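Notebook, July
Dye shop, back bench

Linen towel, second round of fading tests

Started at 9 with the strips left over from June. Isla Rutherford had already cut the new ones from the Girkholm roll, so all I had to do was mark them. Laundry pen on the selvage end, small, because last time the marks bled into the test area and we lost two strips of madder.

Wash bath: 2 liters tap water, 10 g of plain soap flakes, 40 C to start. I let it drift down to room temperature by itself. No softener. Strips in for 12 minutes, stirred every couple of minutes, then two cold rinses and flat on the rack. Not pegged this time. Pegging left a pale bar across the top of the Nunholm samples and it was impossible to say afterward if that was fading or just the way the water ran.

Results, damp, by the north window:

Madder on alum: holding. Slight brown shift compared with the card.
Weld on alum: lost more than I wanted. Rinse water yellow both times.
Indigo, three dips: fine. A little blue on the white control strip, which I think is surface dye that should have come off in the first rinse after the vat.
Indigo, one dip: patchy, but it was patchy before washing.
Leone red (the bought powder): no change at all that I can see.

Weld is the problem. Isla thinks the alum was old. The jar has no date on it and I can't remember opening it. Ordered a new one, stock number 2402, and wrote the month on the lid of the old one with a question mark. Until the new alum comes, no more weld.

Household washing is still the thing we know least about. People who buy a towel will put it in with everything else, and a careful bath at the bench says little about that. Next round should include one full mixed load, strips sewn inside an old pillowcase, normal powder, normal spin.

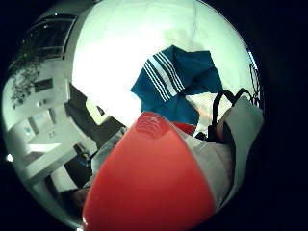

Crocking, dry and damp

Rubbed each strip with white cotton wrapped around a cork, 100 strokes dry, then a fresh piece of cotton damp. Tedious. Changed hands halfway and the pressure was probably different, so treat the second half of the list with care.

Dry: only the three-dip indigo left anything, a faint gray-blue.
Damp: indigo again, stronger. Madder a trace of pink. Weld nothing, though there's not much weld left to rub off.

Taped the cottons to page 10 of the sample book next to their strips.

To do

Re-rinse the three-dip indigo until the water runs clear, then repeat the damp rub.
Ask Gasholm for the undyed price on the heavier linen.
Find the other cork.
Light test: half of each strip under card in the south window, leave until the end of the month, don't move it for cleaning.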